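Furnished letting in Hevstead

Furnished letting in Hevstead is the practice of renting out apartments and houses with their contents included, as it has grown up in the port town of Hevstead and the neighboring parish of Funthorpe. It is governed by a mixture of ordinary lease law, a local inventory rule and a good deal of habit, and the habit usually wins.

Background

Hevstead was for most of its history a town of owner-occupiers and lodgers. The lodgers brought a trunk and the owners supplied everything else, including opinions on bathing. When the ferry line to Bivham opened, clerks and engineers began arriving on contracts too short to justify moving a wardrobe, and several large houses on the harbor side were divided into apartments to receive them. Early advertisements described these as "fully furnished," a phrase that covered anything from a dining suite to a bed and a hook.

The first agency to specialize in the trade was Morais, founded by Matilde Mota in two rooms above a chandler's shop. Mota had previously sold marine insurance and brought with her a firm belief in written lists. Her standard lease ran to four pages, the attached inventory to eleven. A surviving copy for an apartment on Ropewalk Street lists 448 items, among them a single fish fork.

The inventory rule

Disputes over deposits led the town council to adopt the inventory rule, under which a landlord may make no deduction for an object that does not appear on a list signed by both parties. The rule was drafted by Cristóvão Brandão, a notary, who left the word "object" undefined. Later rulings have held that a doormat is an object, that a curtain and its rail are two objects, and that a view is not an object even when it is mentioned on the signed list.

The inventory must be completed before the keys change hands. Tenants then have a week to add remarks, and most use it to record scratches. A landlord who misses the deadline is treated as having rented the place unfurnished, at the unfurnished rate, although the tenant may go on sitting on the sofa.

Deposits are held by the council and may not exceed two months' rent. Before the rule, about 50 deposit cases a year reached the local court. The number fell sharply afterward, and the cases that remained became longer.

Standards of furnishing

A property is classed as furnished if it offers a bed for each named tenant, a table, seating, storage for clothes, lighting and a working kitchen. Agencies in Hevstead divide the market further into "basic" and "complete." The second term has no legal meaning and adds noticeably to the rent.

Kitchens cause the most argument. Simão Arruda, who ran Morais after Mota retired, held that a tenant judges a home by its kitchen counter and forgives nearly everything else, damp included. His staff were told to leave counters mostly clear for viewings, with a few everyday things at the back. 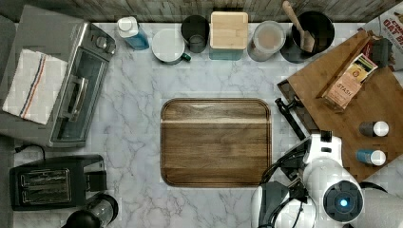 A marble kitchen counter with a walnut cutting board and a row of containers along the back.

Food and opened containers are excluded from the inventory by custom. Cutting boards are included, and the question of how many knife marks amount to fair wear was considered at length in Gouveia v. Guerreiro. The landlord, Matilde Gouveia, claimed the full price of a board. The tenant, Bernardo Guerreiro, replied that he had used it to cut things. The court found for the tenant and ordered each side to pay its own costs, which came to considerably more than the board.

Funthorpe

Funthorpe follows the same rule with one local exception. Leases there may include a garden, and garden tools are listed on a separate sheet kept by the parish clerk. The sheet is limited to 100 entries. Tenants taking on larger gardens are advised to ask early about the wheelbarrow.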